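Plostham Shared Workshop
Equipment – Bench Arm and Rehearsal Room

Location: Bay 11, ground floor
Status: Available to inducted members
Booking: Required
Induction: Required, both parts

Overview

The Bench Arm is a small six-jointed robot arm built by members of the Plostham Shared Workshop from the Brirnen open plans. It is intended for light picking and placing at table height. The Rehearsal Room is the simulated room in which members try out a task before it is run on the arm itself. The two are booked together and are treated as one item of equipment in the workshop's schedule of charges.

The arm was built over one winter using printed links, bought-in servos and an aluminium base plate cut on the workshop's own router. Drawings, wiring sheets and the parts list are kept in the blue folder at the bay and may be copied by any member who wishes to build a second arm at home. Two such arms are in use by members at present, and both are supported by the same version of the Rehearsal Room.
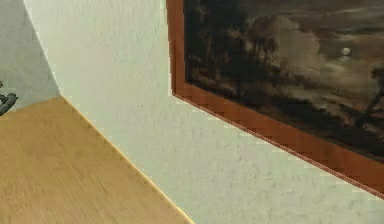

Camera placement is the part of the build on which members most often ask for guidance. The arm may carry one camera at the wrist and may be watched by others fixed to stands, and each must be given the same position in the Rehearsal Room as it has at the bench. A camera with a narrow view should be checked with care before a long run is started. Where the view takes in a bare stretch of wooden tabletop, a broad band of white wall and the lower corner of the framed landscape with its moon, the camera is set too high for table work and should be tilted down until the middle of the table is in view. The tilt value is held in the camera file and may be altered without restarting the room.

Specification

Reach from base: 80 cm, arm fully extended
Joints: six, with a two-finger gripper
Supply: 24 V, fused at the bay
Control board: Killen K2, fitted in the base
Emergency stop: one on the bench, one beside the bay door
Software: Rehearsal Room, with the Chu planner
Workstation: one, fixed at the bay; not to be removed

The gripper fingers are printed in pale material so that they stand out against the darker objects in the parts tray. Members may fit fingers of their own design, provided that the mounting holes are unchanged and the standard pair is refitted at the end of the booking.

The Rehearsal Room

The room is supplied with furnished interiors, and members may add their own. Wall colour, wall texture, lighting and furniture may all be changed between runs. It is recommended that every task be tried against more than one interior, as a program that depends upon a particular wall colour will seldom work at the bench, where the light changes through the day.

Each interior is stored as a separate folder. Members are asked not to edit the supplied folders but to make a copy under their own membership number. Copies left unused for 31 days are moved to the archive disk and may be restored on request. 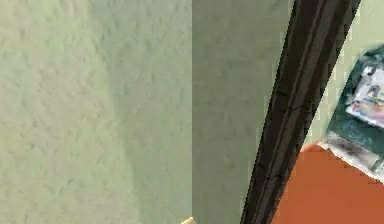

Page last changed: December 28, 2022

Surface detail in the Rehearsal Room is kept low in order that runs may be completed at a reasonable speed on the bay workstation. Stepped edges on mouldings such as the dark door frame, and on packaging such as the green item by the orange surface, are normal at the standard setting and do not indicate a fault. Printed labels may be too blurred to read. Members whose work depends upon reading text should choose the fine setting, which takes a good deal longer – an overnight booking is advised.

Walls are given a plaster texture at every setting. It may be turned off in the interior file, although members have found that a program tuned on perfectly smooth walls tends to be upset by the painted blockwork in the bay.

Recording of runs

Every run in the Rehearsal Room is saved with its joint positions and camera views. The disk holds 3,000 runs, after which the oldest are overwritten. Members should copy any run they wish to keep to their own storage before the end of the booking. Runs at the bench are saved in the same form, and the two may be opened side by side in the viewer.

Conditions of use

1. The first part of the induction covers the Rehearsal Room only. The second part covers the arm and must be passed before the 24 V supply is switched on.
2. A task must be completed in the Rehearsal Room before it is run at the bench.
3. The first run at the bench is to be made at quarter speed, with one hand on the emergency stop.
4. No load above 400 g is to be lifted.
5. Liquids, blades and lit soldering irons are not to be handled by the arm.
6. Long hair and loose sleeves must be tied back.

Known faults

The third joint drifts slightly when the arm has been held outstretched for some minutes. Return the arm to its rest position and run the homing routine. A replacement servo was fitted in July and the drift is reduced, though still present.

The Chu planner occasionally refuses a path that passes close to the base. Adding a waypoint above the table normally clears the error.

Charges

Use of the Rehearsal Room alone is included in membership. Bench time is charged by the half day at the rate shown on the bay door. Replacement fingers are available from the stores counter at cost.

Related equipment: Router (Bay 4), Filament Printers (Bay 6), Electronics Bench (Bay 9)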